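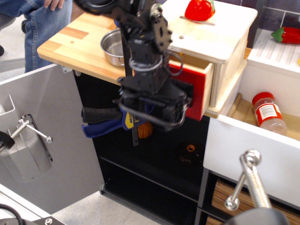

**GRIPPERS / BENCH 2 / KITCHEN**

05/09/2021

Rister fingers vs Plirkus fingers, round two. Same arm, same kitchen, same controller, same me. Ji-hoon ran the leader arm for the first block and I did the second, so if there's an operator effect it's at least been shared out fairly.

Question for the day: can either set of fingers open the little oven and pull the drawers without the operator holding their breath. Last entry on this I wrote "Plirkus clearly better", underlined it, and recorded no numbers whatsoever. Past me was very sure of himself. Redoing it properly.

**Setup**

- Arm on the 20 Hz loop. Tried pushing it higher and the wrist servo started singing, so back it went.
- Gripper current limit at 1170 (raw units, whatever the Clomdale firmware thinks those are). Same for both finger sets.
- Bench clamped at the front. The countertop walks toward the operator otherwise, and we end up measuring the furniture.
- Props left where they've been all week: pepper up top, chili by the sink, pot, pumpkin in the black cupboard, spice jar. I didn't tidy. Every time I tidy, the policy trained on Ocampo's old data forgets what a kitchen is.

**Rister fingers**

Stiff, skinny, good at peppers. On the oven handle they were fine as long as you came in square. Come in with any yaw and one finger rides up on top of the loop, the other goes under, and you're now pushing the door shut with great conviction. Ji-hoon's trick is to stop short, open all the way, fix the wrist, then go in. Works, but it adds a couple of seconds and he's the only one with the patience for it.

Pot handle: hopeless. The side handle is small and the steel is slippery, and the tips have no rubber left worth mentioning. I've asked for new pads. I asked in October last year too.

**Plirkus fingers**

Wider, a bit of give, heavier by enough that the shoulder sags when the arm is reached right out. I put the gravity comp up a notch and it stopped drooping but now it drifts upward when you let go, like it's trying to leave. Put it halfway. Good enough for today, needs a real calibration before anyone quotes a number off it.

Oven handle is where they earn their money. You can be sloppy by a centimetre and the fingers find the loop anyway. Drawers were easier than I remembered. Chili was worse: too thin, and it squirts out sideways toward the tiles.

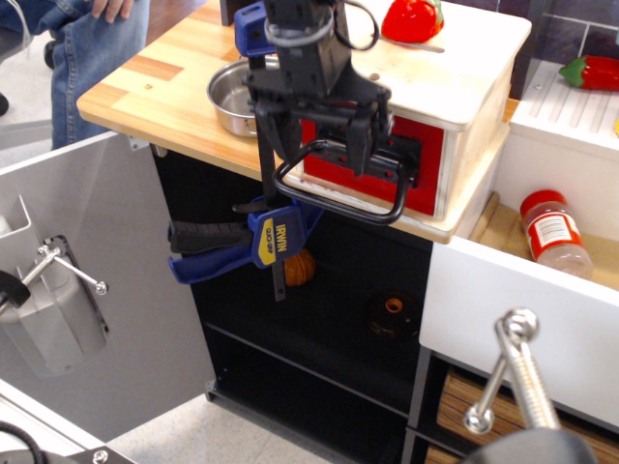 *Lined up on the oven handle, gripper in front of the door.*

**Numbers, such as they are**

102 attempts logged across both sets, not counting the 11 I threw out when the leader arm lost its zero and I didn't notice. (It was quite obvious in hindsight. The two arms were disagreeing about where down was.)

I haven't split the rest by object yet. The script falls over on any episode name with a space in it, and guess who named the episodes. Rough feeling before I do the sums:

- oven: Plirkus, comfortably
- drawers: Plirkus, less comfortably
- pepper: no difference I'd defend in front of anyone
- chili: Rister
- pot: neither, please stop asking

Writing the feeling down first so I can be properly embarrassed by the table later.

**Cameras**

Moved the side camera lower partway through to try to see the fingertips at contact. From up high the wrist hides exactly the bit you need to look at. Lower is better for the oven and worse for the counter, so we've traded one blind spot for another. A second camera would settle it, and there's a USB port spare on the hub, though not much bandwidth behind it. Ji-hoon reckons dropping both to a lower resolution would do. I reckon the colour goes to mud when you do that, but I'm happy to be wrong on somebody else's afternoon.

Cable loop at the wrist is still too fat. It caught once on a drawer corner and the arm paused as if reconsidering its career. Rewrap it with the flat ties before the next session and leave enough slack for full roll. Last time it was wrapped neatly it was also wrapped short.

**Controller**

Plain position control all day. I had a go at the compliant mode for five minutes with the Rister fingers on the oven and it felt lovely in the hand, then the integrator wound up and slammed the door. No damage. Log saved under "compliant_nope". The gains in that file are from the old, lighter fingers, so it was never going to be a fair trial and I shouldn't hold it against the mode. I do slightly.

**To do**

1. Fix the script, rename the episodes, make the table.
2. Gravity comp for the Plirkus set, done right, with the fingers weighed on the kitchen scale.
3. Rubber pads. Third request. Attach photo of the bald ones.
4. Add a zero check on leader arm startup that refuses to record if it's out.
5. Ask Ji-hoon to repeat the oven block with the finger order swapped. He went Rister first, I went Rister first, and we both got better as the day went on, so some of that "comfortably" is probably us.

Plirkus fingers left on the arm. Power off at the wall, spare tips in the top tray with the M3s.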